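February 9, 2022

Big night in the shop. The Jorko arm finally runs in the sim without exploding! For the record (and for whoever picks this up on the weekend), the exploding was my fault. I had the wrist link inertia in there in grams and everything else in kilograms, so the moment gravity came on the last joint went off like a firecracker. Fixed in the Lirkura model file, committed, tagged with today's date.

What changed since the January entry:

- joint limits now match the ones we measured on the bench, minus 2 degrees at each end for safety
- gripper fingers move as a mirrored pair, one command drives both
- control loop and physics run at the same rate, so the buzzing is gone
- collision shapes on the wrist are plain cylinders now. Ugly, but so much faster

I also swapped the bare gray floor for the dining room from the Pidenar set. It loads slower, but I love having a real table under the arm, with things on it that can get in the way. First job is the one we keep talking about: pick up the bowl, put it down on the plate, back off. I wrote the hover move first and saved the pose as `hover_mid`.
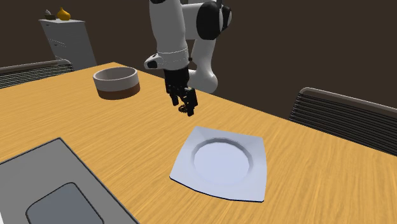 *`hover_mid` in the dining room – fingers slightly open, bowl to the left, square plate below and a bit to the right.*

From that pose I ran 17 bowl attempts with small random nudges to the start position. 13 made it to the plate. I'm so happy with that for a first evening! Two of the misses were the same thing, a finger landing on the rim instead of going over it, and the bowl skating off across the wood. The others dropped on the way over, and I think the friction on the finger pads is just set too low. I left it at the default and never went back to it.

Notes on the rim problem: the approach comes straight down, and the bowl is wide, so we have to grab the wall and not the whole thing. One finger inside, one outside. That means the target point needs to sit on the wall, and right now I'm computing it from the bowl center plus a radius I typed in by hand. Should read it off the mesh.

The plate has that round well in the middle, which might help center the bowl or might make it tip. Need to look at the final poses before saying anything.

Still to do:

- [ ] pad friction, try a few values and log them all
- [ ] target point from the mesh
- [ ] slower descent for the last bit
- [ ] print the new cable clip for the real arm (file is in the Tremblay folder, use the black PETG)
- [ ] copy the run logs to the shop drive – they're only on my laptop

Please don't touch `hover_mid` until I've rerun the set. Make a copy if you want to play with it, and do play with it, it's a lot of fun.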